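Filed under: Workshop Know-How > Buying & Budgeting

Print this page | E-mail this to a friend

November | By Faustine Ferrand

BUYING A ROBOT ARM FOR A SMALL WORKSHOP: TIPS FROM SOMEONE WHO DID THE SUMS IN THE WRONG ORDER

Three years ago I bought a robot arm for the shop at Jedthorpe, where we test and repair control boxes. I had a price for the arm. I had no price for anything else, and I presented this to my business partner, Hugo Barbier, as a budget. He still has the sheet of paper and brings it out at Christmas.

We have since bought a second one, rather better, and have been asked for advice often enough by people at the Tunden trading estate that I have written it down. It applies to secondhand arms as much as new ones.

Write down the job before you ring anyone

One sentence, on paper. "Pick up a board, put it in the tester, take it out again" will do. "Help with general tasks" will not, and a salesman who hears it will sell you the biggest thing in the brochure. Put the weight of the heaviest part next to the sentence, and add the weight of the gripper, which counts against what the arm can lift. I forgot the gripper.

Double the price of the arm

Then see whether you still want it. A gripper, a stand or bench, a safety assessment, cables, somebody's time to set it up and somebody else's time to put right what the first person did. Our own list of forgotten items had 14 lines on it, and the mounting plate alone came to 565 pounds, for what I maintain is a square of metal with holes in.

Ask what is in the box, and ask for it in writing. One supplier's "complete package" turned out to be complete apart from the controller.

Spend money on the bench

An arm that swings about will find every weakness in your furniture. Ours began life bolted to an old packing table and walked it across the floor in an afternoon. Buy or build something heavy, with a flat top, and fix it down if the floor will take it. Check the floor as well. Tiles look lovely and are a nuisance to drill.

Lay it out on a computer first

This is the cheapest tip on the page and the one people skip. Many makers will let you have a model of their arm, and there is free software to stand it in. Measure your room properly, doors and skirting included, and put in the bench, the racks and anything else that can't move. Do it before you order. Hugo drew our second layout over a weekend, two arms to one table with the equipment rack at the back, and we argued about it on screen for nothing instead of arguing about it later with a drill in hand.

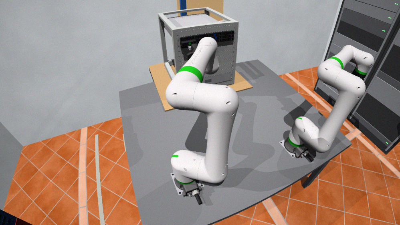

Check the reach, then check it again

The reach in the brochure is the arm at full stretch, which is how nobody sensible wants it working. Take a good bit off and see what it can still get to. With two arms, work out where they could meet in the middle and decide now which one gives way.

Look behind things too. An arm that gets to the front of a rack easily may have no hope of getting round the side, and if the job is round the side you have bought an expensive ornament.

Think about where the plugs go

On both our arms the cable goes in at the base, so the base wants clear space on that side. A plug needs room to go in, and the cable needs room to bend after it. Decide where the cables leave the bench before you drill for the base plate. I have a spare hole in mine, under a mug.

Leave room for a person

Somebody will have to get in there to pick up what was dropped. Allow enough space to kneel, and allow for the person who will be doing the kneeling, who in our case is not as young as he was. Emergency stops go where you can hit them without leaning over the thing you are trying to stop.

Budget for the dull years

Keep something back for each year after the first. We put aside 3000 pounds a year for the pair and spent nearly all of it, chiefly on gripper fingers and a visit from a Pruvost engineer who pressed a button. Ask what a call-out costs, how far they travel and whether the clock starts at their door or yours.

Software is the other one. Some of it is yours once you have paid, and some of it has to be renewed every year like a telly licence. Find out which.

Buying secondhand

Ask for the running hours and see it move before you hand over any money. Listen at each joint. Ours from Pistonach's clearance sale had a faint grumble in the wrist that the seller called "character", and we got a fair bit off for it. Make sure the controller and the handset come with it, and that somebody still knows the password.

One arm or two?

Start with one, unless the job really does need something held while something else is done to it. A second arm doubles the programming and more than doubles the swearing. We ran a single arm for 5 months before we would admit it needed company, and by then we at least knew what we wanted the other one to do. Leave space on the bench for it, though, and a spare socket on the wall.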